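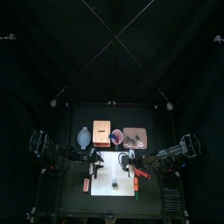 9 January 2024
by Siv Nordin

Search this diary Go

Up at 5 again, couldn't sleep. Sourdough starter finally doubled so I did the dough before work, 300 g of the rye and 300 white, forgot the salt till after the second fold. Mushed it in. We'll see.

Bus late. Missed the Holgate connection, walked the last bit in sleet with the wrong shoes. Socks on the radiator all morning, Oddur complained.

Dentist called, they want 200 up front for the crown. Said I'd ring back. Didnt.

Lunch with Yu-ting – she's leaving in September, it's decided, flat given up and everything. Pleased for her, mostly. Ate too much soup and talked about cats. Must ask if she's selling the blue armchair before Frida gets to it.

Home by six. Dough had climbed out of the bowl and onto the tea towel. Scraped it off, baked it anyway. Flat as a hat but the crust is good, had 3 slices with butter standing up. Mom rang in the middle of it, her knee again, new pills, the neighbor's hedge. Forty minutes.

Need: lightbulbs, cat litter, stamps, somthing for Valdemar's birthday. Not a book. He has 9 unread from me already.

Bed. Window's rattling.

Recent entries
Snow, then no snow
Frida's awful lasagna
New year, old boiler
The starter lives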